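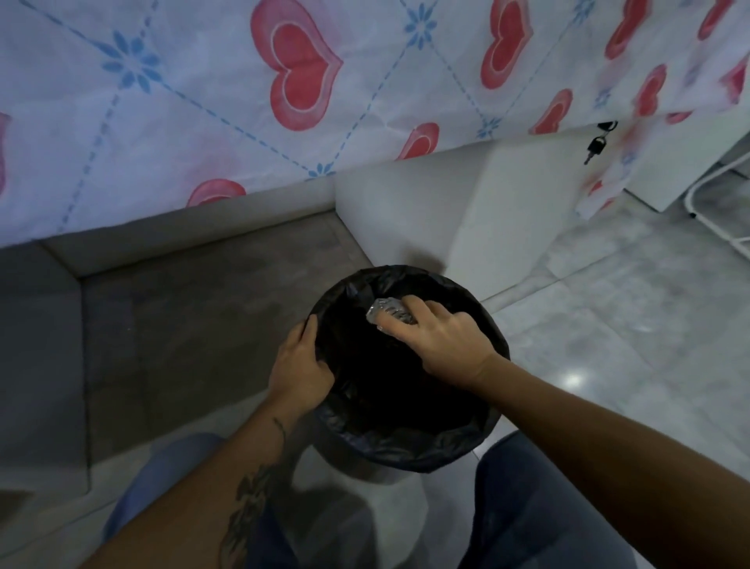
Corações vermelhos, florzinhas azuis e losangos em azul claro sobre fundo branco.

Leitura de 4 min

1/ Há dois anos que compro e vendo tecidos de casa em segunda mão: lençóis, colchas, toalhas, cortinas. Perguntam-me muitas vezes como se começa, por isso vou deixar aqui o que fui apontando. Fio comprido, sem pressa.

2/ Comecei com um lote de lençóis de uma casa que ia ser vendida em Coimbra. Paguei demasiado e metade tinha manchas de ferrugem ao longo das dobras. Foi uma lição barata, comparada com outras.

3/ A primeira coisa que faço agora é abrir a peça inteira. Quem vende mostra o lado dobrado para fora, que costuma ser o melhor. Abro, viro, ponho contra a luz. No meio dos lençóis o algodão fica fino muito antes de rasgar.

4/ Cheiro: mofo leve sai com duas lavagens e sol. Naftalina demora semanas a sair, mas sai. Tabaco em cortinas forradas nunca consegui tirar por completo. Deixei de comprar.

5/ Sobre medidas. As camas antigas eram mais estreitas e os colchões mais baixos. Um lençol de casal dos anos 70 pode não prender num colchão atual. Escrevo sempre a medida em centímetros no anúncio e nunca só "casal" ou "solteiro". Desde que faço isso quase não tenho devoluções.

6/ Estampados. Há uns anos vendia-se sobretudo liso e bordado. Agora procuram-me muito os padrões miúdos em quadrícula ou losango, flores pequenas, corações, cerejas. Os compradores mais novos usam-nos para forrar almofadas e fazer aventais.

7/ Um padrão repetido perdoa muito. Um remendo num tecido liso vê-se do outro lado da sala. Num estampado, se acertarem o desenho, quase desaparece. Guardo sempre retalhos das peças que não se salvam para isso mesmo.

8/ Etiquetas. Desconfio de quem promete "linho puro" sem etiqueta. Linho amarrota de uma maneira seca, fica com vincos marcados. Misturas com poliéster recuperam depressa quando se aperta o pano na mão. Não é prova de laboratório, mas já me evitou vários enganos.

9/ As marcas pesam menos do que se pensa. Tive peças da Mirel que ficaram meses paradas e outras sem etiqueta nenhuma que saíram na mesma tarde. A exceção são as colchas Gornley, que têm colecionadores. Se aparecer uma, fotografem o avesso e a costura do canto, é o que eles pedem logo.

10/ Lavagem: primeiro a frio, sempre sozinha, mesmo que pareça desbotada. Os vermelhos antigos largam tinta quando menos se espera. Tenho um conjunto de toalhas cor-de-rosa que começou por ser branco.

11/ Para amarelecido em algodão branco uso percarbonato em água morna, de um dia para o outro. Lixívia não – enfraquece a fibra e às vezes ainda amarelece mais. Em lã e seda não uso nem uma coisa nem outra.

12/ Passar a ferro ainda com humidade. Seco, demora o dobro do tempo e fica pior. As colchas acolchoadas não passo, estendo bem esticadas e deixo estar.

13/ Armazenar: enrolo as peças grandes em tubos de cartão que me dão numa loja de tecidos. As dobras velhas são onde tudo começa a partir. O que tem mesmo de ficar dobrado, volto a dobrar de outra maneira em outubro, quando troco a roupa de verão.

14/ Portes. Saco de plástico por dentro, papel por fora, morada escrita duas vezes. Uma colcha pesa mais do que parece. Pesem antes de publicar o preço, não depois.

15/ Quanto a preços, não tenho fórmula. Vejo o que se vendeu, ignoro o que está só anunciado, e desconto se houver defeito. Os defeitos mostro todos, em fotografia de perto. Há quem compre precisamente essas peças para cortar.

16/ Quem quiser ler mais: o Torquil Rutherford tem um caderno sobre remendos em tecido estampado, em inglês, com bons desenhos. Foi lá que aprendi a acertar o padrão antes de alfinetar.

17/ Noutro dia escrevo sobre toalhas de mesa e nódoas de vinho, que dão para um fio inteiro.

2.583 gostos · 2 partilhas

Comentários

linhas_da_lurdes
O percarbonato também serve para linho? Tenho uns panos da minha avó e estou com medo de os estragar.

Begović
Eu nos portes uso caixa, o saco rasgou-me duas vezes. De resto faço igual.

marta.retalhos
Confirmo a 10. Foi-se uma fronha inteira por causa de um debrum vermelho.

zé do sótão
Fico à espera do das nódoas de vinho.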